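Survey Participants Wanted: Evening Line Passenger Comfort Study

Drultilano is recruiting regular rail passengers for a study of glare, seating and window use on the Flirkemden to Fedley commuter line. The work is carried out for the line's operator, Gautam Rail, and will inform the interior specification for the next order of cars.

Participants ride the line on weekday evenings, sit in an assigned seat and complete a short form on a phone at set stations. The form covers brightness at eye level, screen legibility, cabin temperature and use of the window shade. No technical background is required.

Each participant is assigned to either the east-facing or the west-facing side of the car and keeps that side for the whole study. Seat numbers are sent by text message before each trip. If the assigned seat is taken, use the nearest free seat on the same side and enter its number on the form.

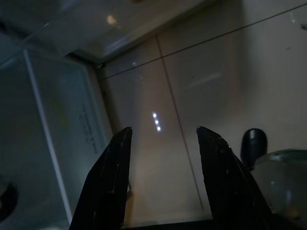
Trips must be made in the direction of Fedley. Return trips are not recorded, but the fare is covered both ways. Forms submitted after the train has left the terminal are excluded from the data set and do not count toward payment.

Requirements

Age 18 or over
Rides the line at least 2 evenings a week
Own phone with a working data plan
Able to read and answer forms in English
Not employed by Gautam Rail or its contractors

Tinted glasses may not be worn during recorded trips. Clear prescription lenses are fine and should be noted on the sign-up form.

Payment and schedule

The study needs over 850 participants. Each person completes 5 recorded trips in June and receives $100 after the last form is accepted. Partial payment is not offered. Fares are loaded to a travel card, which is mailed before the first trip and must be returned in the envelope supplied.

Sign-up opens Mon 13 May on the Drultilano website and closes when all places are filled. Applicants will be asked for their usual boarding station and the departure they normally take. Selected applicants receive a consent form by email, to be signed and returned before any seat is assigned.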